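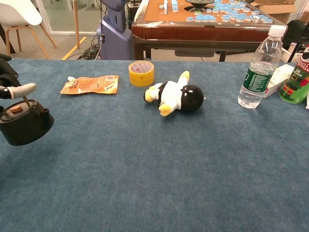
TALK NOTES - selling on more than one marketplace without losing your mind
Speaker: Ainhoa Escobar
2021-07-13, afternoon slot, small room
40 min slot incl questions. NO demo, wifi was bad last time.

Open cold. No bio. Go straight to the story.

Story: Emiliano sells lamp parts. One listing, one switch, the last one on the shelf. Sold on Skilileo at breakfast, sold again on Flolus before lunch. Had to cancel one. Buyer left the worst feedback of his life over a part that costs less than a sandwich. Pause. Ask: who here has done this? Hands.

(If no hands - "ok, who's lying?" Then move on quick.)

Point of the talk, say it plain: most double sales are a stock count problem. You don't need new software on day one. You need one list.

PART 1 - the one list

One place where the number lives. Spreadsheet is fine. Paper is fine if you're under 33 items, I did paper for a whole winter.
Marketplaces copy from the list. Never the other way round.
When something sells, list first, then the other site, then pack. People pack first because packing feels like work. It's the wrong order.
Columns I use: my code, title, shelf, how many, where listed, price on each. That's it. Took out color, took out supplier, never looked at either.
My code goes in the custom label box on every site. Both sites have one. Hardly anybody fills it in.

Show slide w/ spreadsheet. Don't read the slide.

Mention shelf column again. Milagros had 400 listings and no shelf column and spent her evenings opening boxes. She's in the audience I think, ask first if ok to use name.

PART 2 - listings that are not copies

Same title everywhere = lazy, and I did it for years. Buyers on Flolus search by part number. On Skilileo they type what the thing is for. "Replacement switch for bedside lamp" did nothing on one and sold out on the other.

Rewrite the first line only. Rest of the description can stay the same.
Photos can stay the same too. Plain background, daylight, one with a ruler.
Item condition - write what's wrong with it in the first two sentences. Scratches, missing lid, whatever. Returns dropped when I moved that up.
Don't write "see photos" as the whole description. People on phones dont zoom.

Price: put the fee into the price per site. Two sites, two fees, two prices. Somebody will ask whether buyers get mad when they find it cheaper on the other one. Answer: I've had one message about it, ever, and he bought the cheaper one.

Take a drink of water here, last time I lost my voice by part 3.

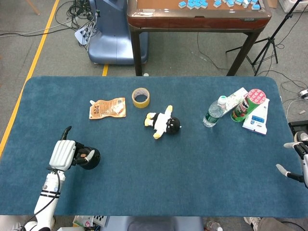 p. 3

PART 3 - shipping, the boring part that eats the money

Weigh everything BEFORE listing. Packed weight, with the box. I used to guess. Went back through one month's postage and I'd undercharged by 330 in total, all from guessing light. Wait for the groan.

Three box sizes. Pick them once, buy flat, stop saving every odd carton from the grocery store. (I still save some. Admit it.)
Handling time: set it one day longer than you need. Shipping early makes people happy, shipping on time makes no impression at all.
Same cutoff on every site. If one says noon and the other says 4 pm you'll get one wrong by the second week.
Combined shipping only works inside one site. Someone who buys a thing on each will ask for a refund on postage. Decide now what you say. I say yes if it isn't packed yet.

Tracking numbers - paste, never type. One wrong digit and the case goes against you even with the parcel on their porch.

Wim's trick, credit Wim Boersma by name, he gets cranky: print the packing slip with my code in big type, then check code against the shelf before taping. Ten seconds. He hasn't mailed a wrong item since he started.

PART 4 - when to pay for a tool

This is what they all came for so don't rush it like in the last talk.

Sync tools keep the counts matched between sites. Flellton is the one I use. Montoya is the one Iñaki uses. I get nothing from either, SAY THIS OUT LOUD.

Good time to pay: you're selling the same item in multiples, on 2 or more sites, every day.
Bad time: everything you sell is a one-off. You can end a listing by hand faster than you can learn the tool.
Also bad time: your list is a mess. The tool will spread the mess to all the sites, quickly. Iñaki imported a sheet with the quantity column shifted down one row. Every count wrong by one item, all weekend. He'll tell you about it if you buy him a coffee.

Questions to ask before paying
 - how often does it check stock, minutes or hours
 - what happens to my listings if I stop paying
 - can I get my list back out as a plain file
 - is there a person to write to

If the answer to the second one is vague, don't.

Try it on a few slow items first. Not the best sellers. Leave it a week. Then move the rest in batches by shelf.

Careful w/ September. Don't switch anything over after the middle of it, you want to be settled before the holiday orders come in. I switched in November once, no further comment.

PART 5 - feedback and messages (SKIP IF OVER TIME)

Check both inboxes at the same two times a day. Morning and after dinner.
Saved replies are fine, change the first line so it sounds like you read the question.
If you do double sell - tell the buyer within the hour, refund in the same minute, don't offer a "similar item" unless they ask. Apologize once. Not four times.
Emiliano's bad feedback got taken down in the end, he wrote to the buyer again a week later and just said sorry with no excuse. Bring it back to him here if there's time.

CLOSE

Homework, one thing only: tonight make the list. Code, shelf, how many. Just those. Rest can wait.

Handout is by the door, has the column headings and the four questions. Mail me for the blank spreadsheet, adress is on the handout.

LIKELY QUESTIONS
Taxes? Not me, ask an accountant. Don't get dragged in.
Own website? Later. Get the list right first, then a website is just one more place that copies from it.
Vacation mode? Yes but check it on each site, one of them only hides fixed price listings and leaves auctions running.
Which site is better? Depends what you sell. Lamp parts, Flolus. Toys and kitchen stuff, Skilileo. For me anyway.

Give clicker back to Wim before leaving!!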